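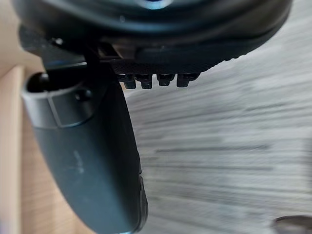
Junk drawer

A junk drawer is a drawer, usually in a kitchen, used to store small household items that have no other assigned place. Typical contents include batteries of unknown charge, rubber bands, takeout menus, birthday candles, tape, and keys. It is also called the odds-and-ends drawer, the everything drawer and, in households where one person is blamed for it, by that person's name.

The junk drawer is distinct from the utility drawer, which holds tools and is organized. Many junk drawers began as utility drawers.

Terminology

The word "junk" is generally agreed to be unfair. Most owners, when asked to discard the contents, defend them piece by piece. The home economics writer Maysoun Smadi preferred "deferred storage," on the grounds that everything in the drawer is waiting for a decision. The term has been used in several textbooks and in no kitchens.

History

Small mixed storage is far older than the kitchen drawer. Earlier households kept buttons, string and nails in crocks, baskets, tins and the pockets of coats that had gone out of use. What changed in the twentieth century was the fitted kitchen, with its row of matching drawers under the counter. Cutlery took one and dish towels took another. The remaining drawer was left to fend for itself.

Kitchen plans of the period seldom admitted this. The Plasamora housing estate, completed in 1951, was supplied with a printed guide giving a purpose for every drawer and shelf. The narrow drawer beside the stove was marked for "recipes and correspondence." When the local historian Konrad Bednarek later gathered recollections from former tenants, they remembered it as the place for fuses, string and a corkscrew. One family did keep a recipe in it, for a cake they disliked.

Location

The drawer is commonly found near the back door, the telephone or the place where the telephone used to be. It is rarely the top drawer, which is wanted for forks, and rarely the bottom one, which is wanted for pans. Larger homes may have a second junk drawer in the hall. Attempts to merge the two tend to produce a third.

Contents

Writers on the subject usually sort the contents by how they got there. Szczepańska's scheme, the most widely copied, has four classes:

Useful items: scissors, tape, a flashlight, matches. These are the official reason for the drawer and are frequently missing from it.

Spares: extra screws, shelf pins and small wrenches from furniture that came in a box. They are kept in case the furniture needs them, often for years after the furniture has left.

Orphans: keys, lids, chargers and single parts whose other half is lost. Keys are held to be the most durable class of all. A key that opens nothing cannot safely be thrown away, as it may open something.

Sediment: the layer at the bottom, made up of thumbtacks, crumbs, pencil shavings and foreign coins.

Drunalska objected that the scheme leaves out soy sauce packets. Szczepańska replied that they are spares. The exchange ran to three letters and was conducted with more heat than either party seems to have intended.

A survey of 89 homes found that 24 of the owners could correctly name five things in their own junk drawer without opening it. A further 15 declined to have the drawer opened at all.

Jamming

The best-known fault of the junk drawer is jamming, in which an upright object catches on the frame of the cabinet and prevents the drawer from opening. Whisks, ladles and tape dispensers are the usual suspects. The standard remedy is to pull the drawer out as far as it will go, slide a ruler or butter knife through the gap, and press the object flat. The ruler is normally kept in the drawer.

Organization

Divided trays have been sold for the purpose for decades. The Kudo insert, a shallow tray with adjustable walls, was popular for a time and is still found in many homes, usually underneath everything else. Professional organizers advise emptying the drawer completely, wiping it out, and returning only what has been used in the past year. The advice is most often followed in December, while looking for tape.

A minority view holds that the drawer should be left alone. Supporters point out that a household with no junk drawer still owns the same junk, and that it then turns up on the windowsill.

See also

Button tin
Coat closet
Glove compartment
Miscellaneous (filing)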